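Hobby & Home Automation Help > Buying Advice

Two-arm tabletop setup: what should I budget for besides the arms?

posted by benchtop_wren, December 26, 2020

Hi all! I'm putting together a spending plan for a small two-arm setup to do dish sorting and similar kitchen-type chores on a table. I keep finding prices for arms and almost nothing on the rest of the bill. This is the kind of work I mean:

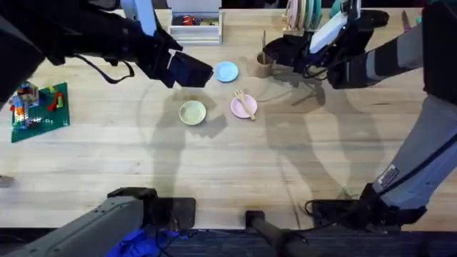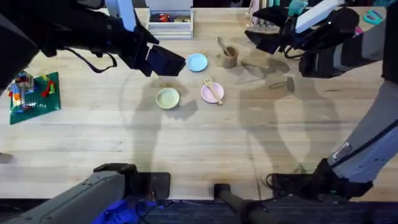 My budget is set in January and I only get one shot at it until next winter, so I'd like to go in with a real list. The arms I'm looking at are the Skorkard pair, and I already have a quote for those, so please don't talk me into something else (unless they're truly awful, in which case, yes, talk me out of it). What I can't figure out is the table and everything that goes on it. I want to be able to keep small plates in the middle, like the blue, green and pink ones, with a fork on one of them and a cup off to the side, and still have room on the left for a second job such as the Lego build. Does that call for a big table, or do I want a smaller one and just swap the jobs in and out? The two I've priced are both 32 inches deep, but one is 60 inches wide and costs $243 more by the time it's delivered. That's real money for me. I also don't know how many spare gripper fingers to buy, or if I should be paying for lights. My spare room has one window and a ceiling fixture that buzzes.

Oh, and the Zesetti service plan. Is it worth having or is it one of those things they tack on at checkout?

Thanks in advance, I've read this board for ages and this is my first post!

tallowbrook

Welcome! I went through this same shopping list last year and got a few things wrong, so here goes.

Get the wide table. I bought the small one to save money and ended up replacing it after 6 months, so I paid for two tables and two deliveries. Swapping jobs in and out sounds fine until you have to put every single thing back in the same spot, and then you hate it. Being able to leave the brick stuff sitting on its side while you work with the dishes is worth the difference all by itself. Check how stiff it is before you care about how it looks, though. My first one wobbled every time both arms moved together and I blamed the arms for weeks.

Fingers: buy more than you think. I go through them faster on forks and other skinny things than on plates, and shipping on a tiny order costs as much as the part does. I put in one bigger order at the start of the year and stopped worrying about it.

Lights, yes, but cheap ones. Look at how strong the arm shadows are on the wood in your first picture. If you plan to use cameras, you'll want light coming from two sides to soften that up. I have two plain clamp lamps from a Serra multi-pack and they do the job. Don't let anyone sell you a fancy panel until you've tried it.

Also leave a line in the budget for cable ties, sleeves, a power strip with its own switch, and a bunch of tabletop props. The props sneak up on you! Plates, cups, trays, racks, it's a few dollars each time and then you add up the receipts and feel a little sick.

gridlock_pete_no_more

skip the service plan, I had it and never used it

benchtop_wren

Thank you both! Tallowbrook, I hadn't even thought about the power strip, and the two-deliveries thing settles the table for me. Did you bolt the arms straight to the tabletop or put them on their own stand?

tallowbrook

Own stands, from Stultura. They cost more than clamping to the table, and they take up floor space, so measure your spare room with tape on the floor first (I did mine with the door open AND closed, glad I did). If the stands don't fit your number this year, clamps are fine to start with. Just make sure the edge of the table is thick enough for them and ask the seller for the clamp opening before you order.

On the service plan I'd go the other way from the post up there, at least for the first year. I used mine for a bad joint motor and it paid for itself. Read what it says about return shipping, though. Mine covered the repair and the trip back to me, and I had to pay to send the arm in.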